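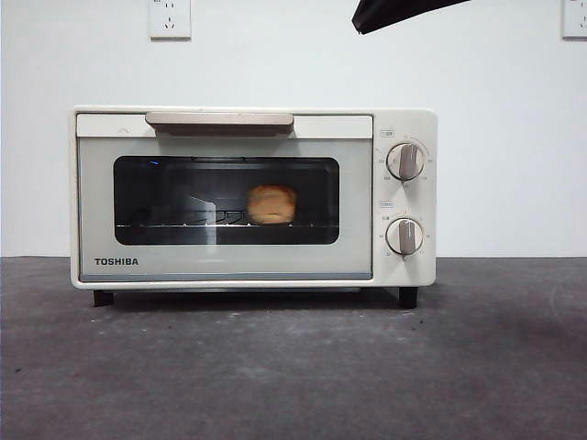 Perkeden FM-20 fog machine: a long-term review

I bought the FM-20 for our hall shows after two people at Brarkow told me it was the quietest small fogger going. I wasn't convinced then and I'm only half convinced now.

On paper it's a 400 watt unit with a wired remote, a wireless remote and a DMX input that takes 2 channels, one for output and one for fan speed. The menu sits behind four rubber buttons and a display you can't read from more than a metre away. Setting the start address took me longer than it should have, mostly because the up button skips. I wanted 77 and kept landing on 79.

Output is decent for a small room. The fan channel does very little - anything under half might as well be off. Perkeden calls this "whisper mode". Bo-ram Bang, who runs our sound desk, calls it a hair dryer in the next room, and she's closer.

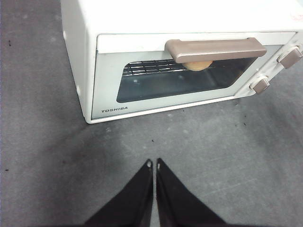
Warm-up and recovery

The box promises a quick warm-up. Mine needs the better part of an overture, and if you hold the output at full it drops out to reheat with no warning on the desk. You learn to program short bursts. Eoin Ó Briain had one on tour through Hodport in July and got the same behaviour, so I don't think mine's a dud.

Build

Metal body, decent bracket, flimsy tank cap. The colour of the casing picks up every fingerprint. The wireless remote lost its pairing twice and I've gone back to the wired one.

Worth it?

For a school hall or a small theatre, maybe, if you find it on sale. At full price I'd look at the Cha units first. They're heavier and the manual is hopeless, but the fan channel works across its full range.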